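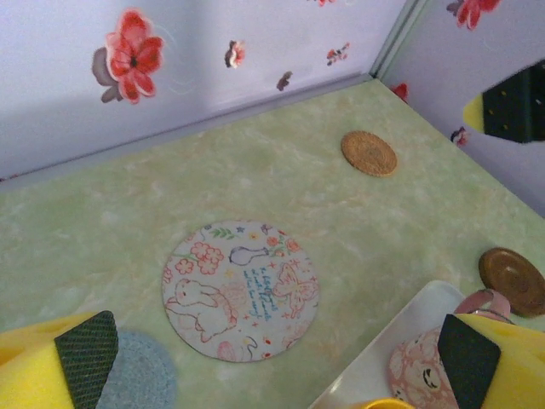 *Cup on its side on the tray, coasters out, one arm in close and the other waiting by the right wall.*

26/08/2025

I said I would write up what the second arm cost me once all the invoices were in. The last one came this week, so I can do it now.

My budget was $2000 for the second arm and everything that goes with it. I spent $2513. The first arm isn't in that number and neither is the table, both of which I had already. What follows is mostly for people who have one arm on a bench and are thinking about another one, and partly so I have it in one place when I plan next year.

**The arm**

I bought it used from Plilden, who take back arms from schools and small shops, check them over and sell them with a short warranty. It's the same model as my first one. I looked at a newer model with a longer reach and decided against it. With two arms of the same kind I can keep one set of spares, one power supply type and one set of mounting holes, and if one of them quits I can find out what's wrong by swapping parts across.

Plilden list their used arms as "complete," and I read that as meaning everything needed to run it. It means complete as an arm. It did not include the power supply, the cable to the controller, the mounting plate or anything on the end of it. All of that is stated on the page if you open the section for what's in the box. I opened it after I had paid.

The arm itself took most of the $2000 but left what I thought was plenty. If I had stopped to write down the four missing things and look up a price for each, I would have seen right away that it wasn't.

**Mounting**

The plate came from Symonenko, a machine shop not far from me that will do single pieces if you're patient. I drew it, they cut it, and it fits. I had budgeted for one plate and ended up paying for two, and the second one was my own fault. I wanted the new arm to come in over the table from the right side, and on my first drawing I had it too close to the corner. The elbow touched the wall when it folded back. I could have lived with that by limiting the joint, but then it couldn't get to the back of the table, where things roll to.

So the advice there is to tape a paper outline of the base to the bench, swing a stick the length of the upper arm around it, and look for what it hits. I did that the second time.

**Grippers**

I use soft fingers, yellow foam with a rubbery green pad on the face. I had a finely textured pad on the first arm and wanted to try one with a dot pattern, so the second arm got that. Both come from Godell. They sell the foam and the pads separately, and they have a minimum order on the pads, which meant I had to buy 17 of them. That's the smallest pack. I needed two pairs.

I was annoyed at the time. I'm less annoyed now, as pads are the thing I replace most. Picking up a felt coaster is easy on them and picking up the wooden one is fine, but getting under the lip of a tray scrapes the corner every time. If you budget for grippers as a one-time purchase you'll be wrong. Put them down as a supply, like printer paper.

I can't tell you yet which pad is better. The textured one seems to hold cups a little more surely when they're lying down. The dotted one lets go more cleanly, and that matters to me with flat things. A cork coaster weighs almost nothing and it used to stick to the finger and come along for the ride. I'd like a few more weeks before I say any more than that.

I also priced rigid metal fingers from another supplier. They cost more to buy and would probably last for years. I didn't get them. Most of what I pick up is household stuff, cups and small dishes, and I would rather wear out foam than chip cups.

**Cameras**

I have a small camera at the wrist on the first arm and I wanted the same on the second. Prurevico sell a kit with the camera, a bracket and a long cable. The camera is good and the bracket is good. The cable was too stiff, and when the wrist turned all the way over it pulled on the connector. I bought a thinner one separately and clipped it along the forearm with some slack at each joint.

A wrist camera is close to the work, and that's what you want, but the fingers take up a good part of the view. I used to be bothered by this and tried moving the bracket up. Then the camera was farther from everything and hit the tray when the arm came in low. I put it back down. If you're choosing between a cheap camera in a good position and an expensive one in a bad position, buy the cheap one and spend the rest on a bracket.

**The things I didn't write down**

This is where the budget went. I set aside up to $300 for what I called "small stuff," and I used all of it before the arm was bolted down. In no special order:

- A second power supply. I'd assumed I could run both arms from the one I had. I could, as long as they didn't both lift at once.
- An emergency stop that cuts both arms. My old one was wired for a single arm. Don't skip this and don't put it off.
- Shipping on the arm, which was heavier than I expected, and shipping again on the second plate.
- Cable clips, sleeve, and the right connectors after I bought the wrong ones.
- A longer bench extension, just lumber and screws, but lumber isn't free.
- The table covering and wallpaper. I'd been working on a bare top with bare walls, and everything I trained did badly as soon as the surroundings changed. I have a few coverings now and swap them. The green marbled one and the flowered paper were both remnants and cheap.
- Cups and coasters.

That last one deserves a line of its own in anybody's budget. I started out using what was in the kitchen and was asked to stop. Now I buy them at thrift stores. You want variety more than quality: thick and thin, shiny and dull, things with a handle and things without. I like coasters for this work, as they're all about the same shape but felt, cork and wood each behave differently when you pinch them. I have a big printed one covered in drawings of flowers and stars, and another that's plain cork and small. It all comes to very little money per trip and I make a lot of trips.

**What Konrad told me**

Before I ordered anything I showed my numbers to Konrad Baumgartner, who used to buy equipment for a packaging plant and has been through this at a much larger scale. He looked at my sheet, which had four lines on it, and asked where the line for fixing it was. I didn't have one. He also asked what I planned to do with the setup during the weeks when it didn't work, and I didn't have an answer to that either.

His way of doing it is to price the machine, then price everything that touches the machine, then price the time it sits still. I can't bill anyone for my time so I left the last part out, but I should have done the second part properly. Everything that touches the arm is the bench, the plate, the power, the cables, the camera, the fingers and whatever the fingers pick up. I went over in every one of those except the fingers.

**Was it worth it**

For me it was. With one arm I could move a cup from the table to the tray if it was standing up and facing the right way. If it was lying down I had to nudge it against something to turn it, and that was slow and failed a lot. With two I have more ways to go about it. One arm can steady the tray while the other deals with the handle. It's still slow. I'm not going to pretend it clears a table the way a person would.

What I would say to someone planning the same thing is to be sure you've run out of things to do with one arm first. I had a long list of jobs I thought needed two. When I went back through it, about half could be done with one arm and a block screwed to the table for it to push against. A block of wood costs nothing. The jobs left over were the reason to buy.

**Next year**

I'm keeping a proper sheet from now on, with a column for what I expected and one for what I paid. So far the plan is:

- Nothing new from Plilden. Two arms are enough for this bench.
- Another pack of pads from Godell when I get down to the last few. I'm marking each one with the day it goes on, so I'll have a real idea of how long they last.
- A spare camera cable, bought ahead of time.
- A better lamp. I have been making do with the ceiling light and it's too dim in the evenings.
- A tray with a lower edge, if I can find one.

Symonenko have said they can do a small batch of brackets in October if I get them a drawing before then, and it would be cheaper than one at a time. I'd like to find one or two other people who want the same bracket so we can split it. If you have the same wrist camera kit and yours is also too close to the motor cover, leave a comment and I'll send you the drawing to check against your own arm.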